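Stirnley Message Log
Data card, revision of 2026-02-11

Summary
Stirnley is a set of anonymised delivery logs from Jutus, a group messaging app for phones and the web. It holds 636 daily files covering 268 chat groups. Message text was never collected. Each row records when a message was sent, when it reached the server and when the last member of the group received it.

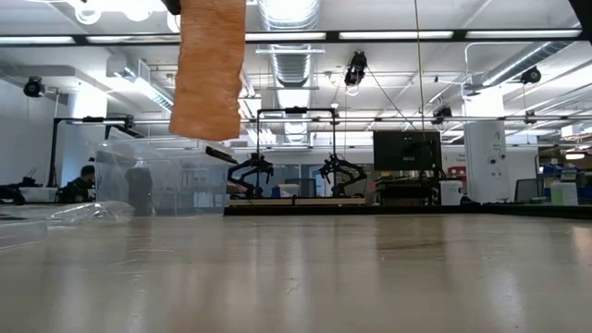 Groups joined by invitation, and an admin of each group had to accept the terms before logging began. Groups with fewer than 20 members were left out — small groups are too easy to identify from their timing alone.

Fields
group_id: random string, stable across all files
sent_at: sender's clock, UTC, whole seconds
server_at: server clock, UTC, milliseconds
last_recv_at: empty if any member was still offline after 30 days
client: phone or web
kind: text, voice, picture or other

Known problems
Phone clocks drift, so sent_at is sometimes later than server_at. These rows are kept as they are. Files for August have no voice messages; the logger dropped them after a client update and they can't be recovered.
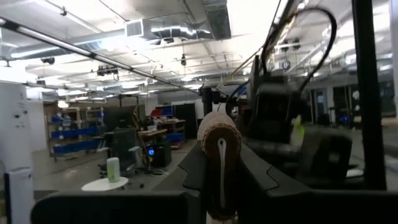 Forwarded messages are logged as new ones. Any count of messages per group will therefore run high in groups that forward a lot. The paewai script in the tools folder flags likely forwards by size and timing, but it misses edited ones.

Licence and contact
Free for research use. Do not try to link group_id values to real groups. Hosting is by Cumirley. Send corrections to Heather Doolan (data) or Coralie Sutcliffe (tools).

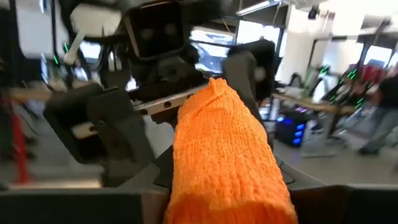 Orange textured cloth, rolled or folded, against a metal rail.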